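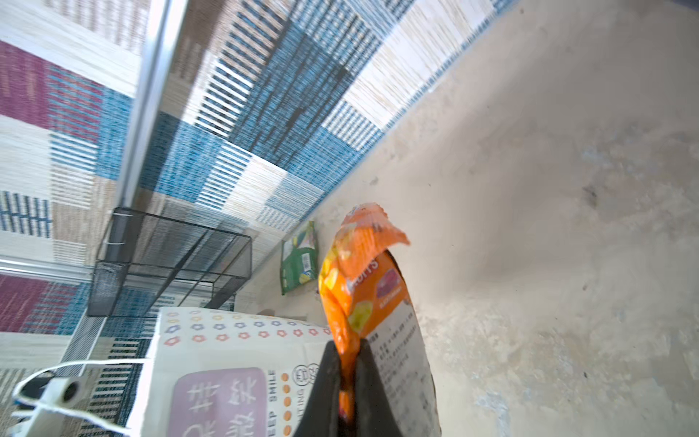

4.2 Where packaging waits

The interviews had prepared us for kitchens. Almost everyone we spoke to, when asked where food packaging goes once it has been opened, named the kitchen bin or the recycling box beside it. The diaries tell a much richer story, and for us this was the most enjoyable part of the whole study. Between the moment a packet is opened and the moment it leaves the home, it can spend hours or days somewhere else altogether, and the floor turned up far more often than we had guessed. Of the 242 diary entries in which a snack packet or carrier bag was given a location, the largest group placed it on the floor, usually along the foot of a wall.

We call this strip of floor the wall edge. It is a wonderfully useful bit of a room. People do not walk on it, chairs rarely reach it, and anything thin and light can be stood up there. The phrase comes from one of our Clisum participants, who wrote that her living room had “a middle for people and an edge for bags”. We liked it so much that we adopted it as a code the same afternoon.

Three kinds of object share the wall edge in our material, and they behave differently.

The first is the carrier, most often a paper bag with handles. Carriers arrive with shopping or a takeaway and are then kept, sometimes for weeks, as they are felt to be too good to throw out. Print plays a large part in this. Participants described plain brown bags by size (“the big one”) but printed ones by their decoration, and they kept the printed ones longer. The white paper bag in Figure 3 is the sort of thing they meant: a row of small flower shapes outlined in red, blue, orange and purple, large white characters on a pale purple panel, and a thin white string handle. Several people told us they could not recall the shop a bag like this had come from, though they could tell us at once what colour the flowers were. Handles matter as well. String handles were praised for hanging nicely on a door knob and grumbled about for catching on feet, often by the same person.

The second is the soft packet that has lost its shape. Diaries from both Makent and Clisum are full of words for this: scrunched, twisted, squashed, balled. Figure 3 has a good one, an orange snack bag with fruit printed all over it, crumpled and partly twisted. What fascinated us is how much of the design survives the crumpling. Large capitals break up very quickly (only “UITS” can be read on the front of this bag), while a strong single background colour and a scatter of pictures go on doing their job from any angle. When we asked participants to name packets from memory, they led with colour, then with what was drawn on it, and only then with the brand. “The orange one with the fruit” is a perfectly good name in a shared home, and everyone in the household seems to know which packet is meant.

Dense text has a harder time. Ingredient panels are commonly set in small type on a white ground, and in a twisted packet that ground ends up running in whatever direction the film has been pulled. We had a theory that people would flatten packets in order to read these panels. They did, and with more patience than we had imagined! One Makent household kept a flattened wrapper under the fruit bowl for most of February so that a visiting grandparent could check it for nuts.

The third is the small packet that still stands. These are the aristocrats of the wall edge. In Figure 3 a green packet with a yellow circular graphic is propped upright against the wall behind the orange one, and the diaries mention this arrangement again and again. Standing a packet up seems to carry meaning. Participants used upright packets to say “leave this for me”, “there is more of this”, or simply “I have not decided yet”. A packet lying flat was open to anyone's tidying. We did not ask about posture in the first round of diaries, and it was Izzati Kwok, reading through them during coding, who noticed how often people volunteered it. A prompt was added for the second round.

The wall itself turned out to be worth attention. Holmgren's early survey of living rooms, which we return to in Section 6, treats walls as background to furniture, and in 1963 that may have been fair enough. Our participants spoke of walls as surfaces that either hide clutter or show it up. Against a plain painted wall a bright packet was felt to “shout”. Against pattern it was forgiven. Homes with patterned wall textiles or textured paper reported longer waiting times at the wall edge than homes with plain walls, and the patchwork of striped blocks in Figure 3, in blue, white, beige, brown, black and maroon, shows how busy such a surface can be. We would not push this too far. Homes with patterned walls in our sample also tended to have more people living in them, and more people means more snacks.

Waiting ends in one of two ways. Either a single packet is picked up on its own, on the way to something else, or the whole wall edge is cleared in one go. Clearing in one go was the commoner of the two, and it is here that the carrier comes back into its own. Soft packets are pushed into the paper bag that has been lying next to them and the lot is carried out by the handles. It is a neat little system – storage, bin and transport in one object – and hardly anyone described it as a system at all. The Stundside pilot, which handed out purpose-made sorting pouches, found that people put the pouches away in a drawer and carried on using carrier bags. Having read the diaries, we are not surprised.

There is a cost, of course. Paper and plastic film that leave together tend to stay together, and the sorting that participants told us they cared about was often undone in the last few steps to the door. In the exit interviews we showed people their own entries on this point. Most laughed, and a fair number went on to suggest improvements, a second carrier kept inside the first being the favourite. We take up that suggestion in the next section, together with the timings from the second round.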